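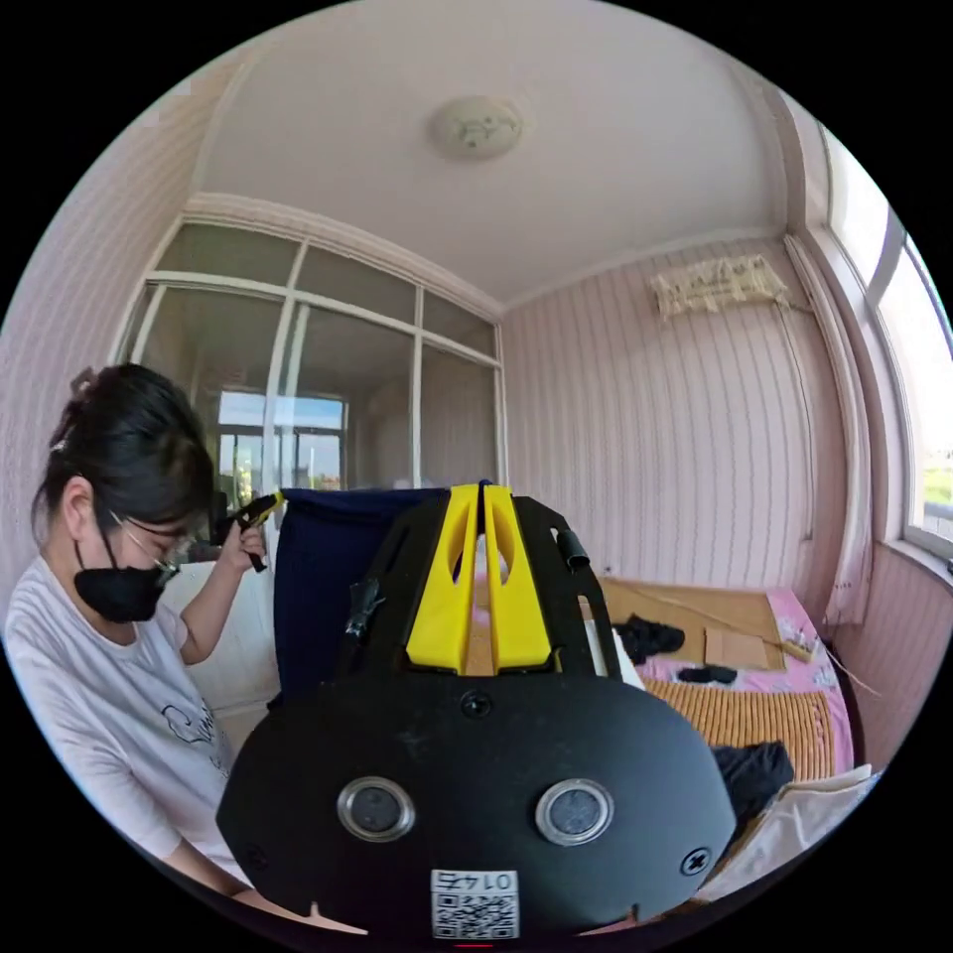

Folding laundry on a bed with a bamboo mat

A bed is the largest flat surface in most small apartments, and a bamboo sleeping mat makes it a better one. The tiles give you a firm base, so sleeves and hems stay where you put them. I do the whole household's folding this way in July, when the mat is out anyway.

Before you start

Brush the mat with a dry cloth. Check the cord between the tiles for loose ends, which can catch on knits. Pull the sheet underneath straight and let it hang over the near side.

Keep the clothes you haven't folded on one side of the mat and leave the middle clear. Finished pieces go in a corner at the far end.

Folding with two people

Large or slippery pieces go faster with a partner.

1. Spread the piece in the middle of the mat and find two corners.
2. One person holds a corner still. The other takes the opposite corner and pulls gently until the cloth is straight.
3. Bring the corners together and smooth toward the fold.
4. Fold again to the width of your shelf - mine is a narrow Farkarel unit, so I fold in thirds.

Dark cloth hides its creases, so feel for them with a flat hand before the last fold.
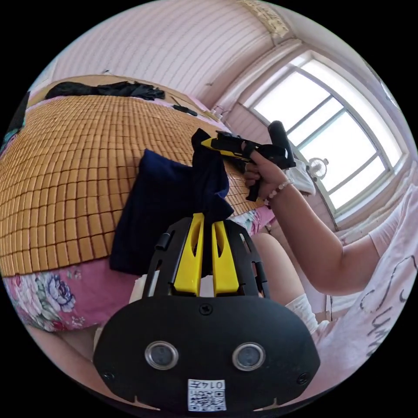 Marites Macaraeg wrote in to say that she turns navy and black things inside out before folding, and that the lint stays on the inside where it doesn't show. She also folds those last, after brushing the mat a second time.

Stacking

Put heavy knits low in the pile and thin tops above them. Stop when the stack starts to lean and begin another. Long garments can lie flat along the head of the bed until you have room to fold them lengthwise.

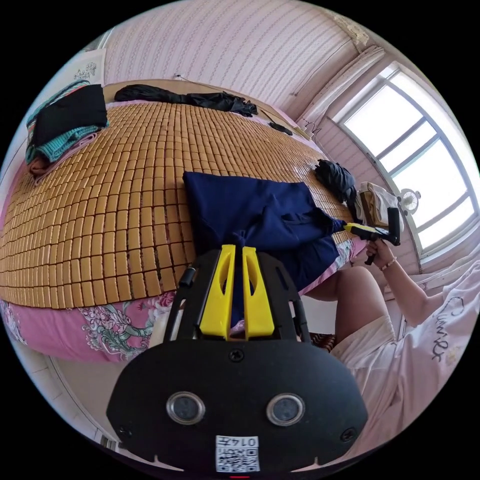 Folded clothes in the corner, navy cloth still to do.

Move the stacks to the closet before you roll up the mat. If a piece has to wait overnight, hang it over a chair.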